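Flulidside工場見学会 参加報告

二月に実施した石材加工会社Flulidsideの工場見学会について、以下のとおり報告する。当会の会員を対象とした企画で、参加者は13名であった。集合はMatbridge駅の北口、午前九時三十分とし、同社の送迎車により工場へ移動した。

1 会社の概要

同社は天然石の天板および床材の加工を主な業務とし、住宅向けのほか、宿泊施設や小規模店舗の改修も手がけている。事務棟での説明によれば、原石の板は主に港湾地区の問屋Arkgateを通じて仕入れ、入荷の際に一枚ずつ寸法、厚み、色調を台帳に記録する。板の保管場所には常時600枚前後が立てて並べられている。同じ山から採れた石であっても採掘の時期により色合いが変わるため、一件の住宅に用いる板は必ず同一の原石から取るとのことであった。

2 加工工程

加工棟では、切断、研磨、小口仕上げ、検品の順に見学した。切断工程では水をかけながら刃を進めるため、床に排水溝が設けられ、見学者には長靴が貸与された。使用した水は沈殿槽を経て循環させており、槽の底にたまった石粉は定期的に引き取りに出している。研磨は粗い番手から細かい番手へと段階を踏んで行い、最終段階の前に一度板を乾かして傷の有無を確かめる。濡れた面では細かな傷が見えにくいという説明に、うなずく参加者が多かった。

小口仕上げの区画では、角の丸め方の見本を手に取って比べることができた。丸みの大きいものほど手当たりは柔らかいが、天板が厚ぼったく見える場合がある。同社では図面だけで決めず、来訪した施主に見本を触ってもらったうえで確定している。

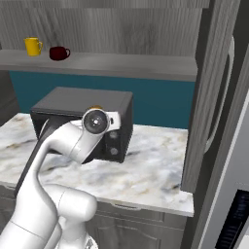 天板に関する質疑は、予定の時間を超えて続いた。中心となったのは、白い大理石を台所に用いることの可否である。白い大理石の天板に黒い電子レンジを置くような組み合わせは、石の明るさと機器の色の対比がはっきりするため、配置の段階から機器の色と寸法を併せて検討することが望ましいとの助言があった。また、大理石は酸に弱く、柑橘類の果汁や酢をこぼしたまま放置すると艶が失われる。浸透性の保護剤は汚れの染み込みを遅らせるものの、酸による変質を防ぐものではない。日常の手入れは中性洗剤を薄めた水で拭き、乾いた布で仕上げる方法が勧められた。

3 検品および出荷

検品は北側の窓に面した一角で行われる。天候により光の具合が異なるため、淡色の板については午前と午後の二回確認する。出荷用の木枠は協力会社のOgbonnaが製作し、同社が回収して繰り返し使用している。重い板では130キログラムに達するものがあり、搬入経路の階段幅や曲がり角の事前調査は欠かせないとの説明を受けた。

集合住宅への搬入については、昇降機の内寸が制約となる例が多い。この場合は天板を二枚に分けて現場で継ぐことになる。継ぎ目は石の模様に合わせて位置を選び、流し台の開口部にかかる箇所はなるべく避ける。 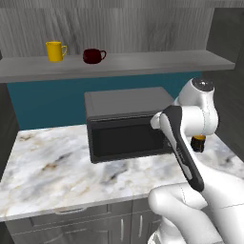 継ぎ目については、見学後に寄せられた感想の中にも言及があった。自宅の改修では一枚の天板にこだわって搬入を断られた経験があり、二枚継ぎの見本を実際に見て考えが変わった、模様を合わせた継ぎ目であれば日々の使用で気になることはないと思う、という内容である。同じ感想には、見積書に継ぎ加工の費用が別項目で示されると比較がしやすい、との要望も添えられていた。この点は同社に伝達済みである。

4 所感および連絡事項

工程ごとに担当者から直接説明を受けられたことで、石の種類と仕上げの選び方について理解が深まった。一方、加工棟では機械の音が大きく、列の後方では説明が聞き取りにくい場面があった。次回は組を二つに分け、時間をずらして見学する方式を同社と協議する。

参加費の残額は会の行事費に繰り入れた。当日配布された石材見本帳は事務局で保管しており、会員は閲覧することができる。貸出しを希望する場合は、事前に事務局まで申し出られたい。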